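Notes for my ten minutes: what the demos don't show
6 min read

1. Start with the number
Prosmont says 4000 demonstrations. Ask the room: of what, by whom, and how many got thrown out? I asked in March. I'm still waiting. (Pause. Don't fill it.)

2. Tabletop work
Put the slide up and let people look. Two arms, dishes on a red tray, small colored pieces across the surface. One gripper is at a white cylinder, the other is just short of it. Everyone will read that as a handoff. Say that a still can't tell us.
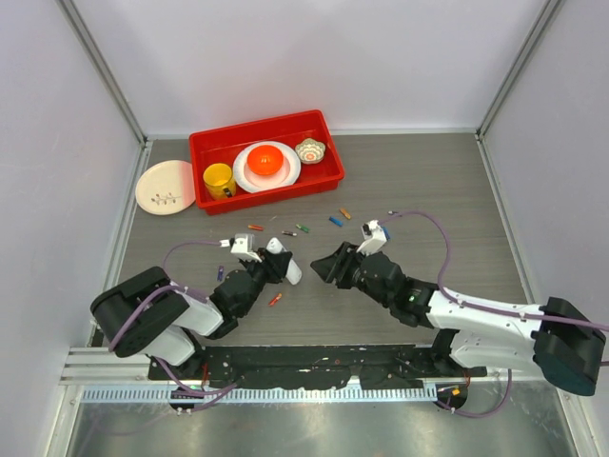 3. By hand or by remote
Guiding an arm by hand gives you a feel for the weight. With remote control you mostly lose that, and operators slow down to make up for it. The policy then learns to be slow. At Duangkaew we kept 305 runs out of 2000, and I would still argue over half of those.

4. Who is the teacher?
Nattawut's runs and mine look like two different jobs. Mix them and the arm dithers. Danidero calls this "diversity." Read their quote straight, no face.

5. What I'd want before buying
Failure counts. A tray nobody on the team has set out. A new operator on Monday morning.

Questions. If Bravley comes up, say I haven't seen it run.

Apinya Saithong

Comments

pegboard: Which runs did you drop? Same question you asked them.

N. Boonyarit: My runs were fine.

tallis_r: Slow is okay by me if it's plates.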